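# Where Does Face Paint Get Its Color?

If you have ever sat very, very still at a fair while somebody turned you into a tiger, you may have wondered what was in those little round cakes of paint (and whether your nose would stay orange forever). It won't, I promise! But it's a lovely thing to wonder about, so let's have a look together.

The color in face paint comes from something called a pigment. A pigment is a very fine powder, finer than flour, and each grain holds on to its color even when it gets wet. Many reds, yellows and browns come from iron oxide, a cousin of the rust you might find on an old bicycle chain. The kind used in makeup is made specially so that it's clean and safe for skin.

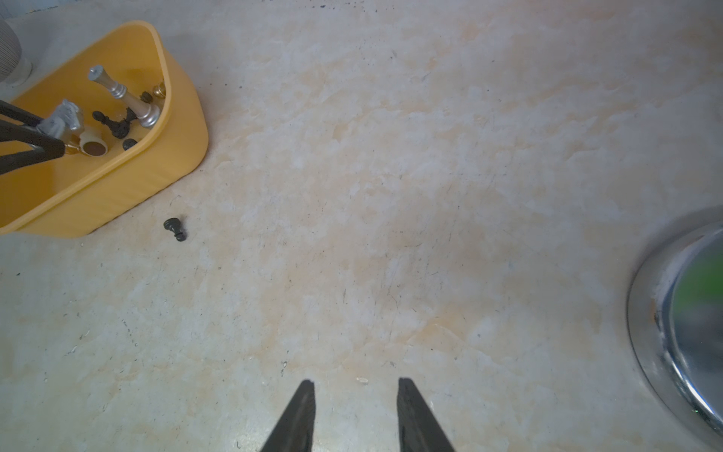
Powder on its own would slide right off your cheeks, of course, so it needs something to help it stick. Makers stir in soft waxes or gums, and often a little glycerin, which keeps the paint from cracking when you grin. Then the whole mixture is pressed into a pan, and a damp sponge wakes it up again.

Azra Omerović paints faces at the summer fair in Bamisholm, and one afternoon she did 98 of them, mostly butterflies! She carries 13 colors in her box, but she can make many more by mixing. Blue and yellow make green, as you probably know, and a dab of white turns almost anything softer.

Before you try it at home, ask a grown-up to help you check that the paint is meant for faces. Craft paint and markers are for paper. Put a tiny dot on the inside of your arm and wait a day to see if it itches. Keep it away from your eyes, too, and wash it all off with soap and warm water before bed, or your pillow will be a tiger as well.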